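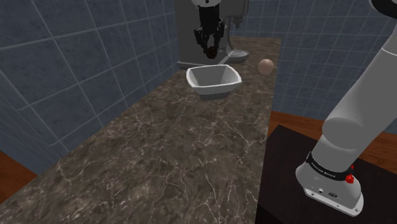
Abb. 4.1: Dunkelbraune Arbeitsplatte mit hellem Adernetz in einer computergenerierten Küche.

Startseite | Kapitel | Glossar | Register
Suche im Lehrbuch Suchbegriff eingeben Los

Kapitel 4
Stein in der Küche: Was Prospekte versprechen

Kaum ein Wort wird im Küchenhandel so großzügig gebraucht wie »Marmor«. Geologisch ist die Sache eng gefasst: Marmor ist ein metamorphes Gestein aus überwiegend Calcit oder Dolomit. Im Handel heißt so ziemlich alles Marmor, was Adern hat und sich polieren lässt - auch mancher dichte Kalkstein, der nie eine Metamorphose erlebt hat.

Calcit ist weich (Mohshärte 3) und reagiert mit Säure. Ein Spritzer Zitronensaft hinterlässt auf polierter Fläche eine matte Stelle, und daran ändert eine Imprägnierung wenig. Sie bremst das Eindringen von Öl und Farbstoffen, die Ätzung verhindert sie nicht. Wer »säurefest imprägniert« liest, sollte nach dem Prüfverfahren fragen.

Mirela Guimarães hat für dieses Kapitel 252 Produktblätter durchgesehen, darunter die der Anbieter Kulleo und Votari. Nur 10 davon nannten überhaupt die Mineralzusammensetzung. Den Rest füllten Wörter wie »edel« und »zeitlos« - als Werkstoffkennwerte taugen beide nicht.

Abschnitt 4.1 behandelt die Entstehung der Aderung, Abschnitt 4.2 den Säuretest mit verdünnter Salzsäure (Schutzbrille!).

Weitere Kapitel
Kapitel 3: Granit und was so genannt wird
Kapitel 5: Quarzkomposit
Fallstudie: Der Steinbruch Ninuvska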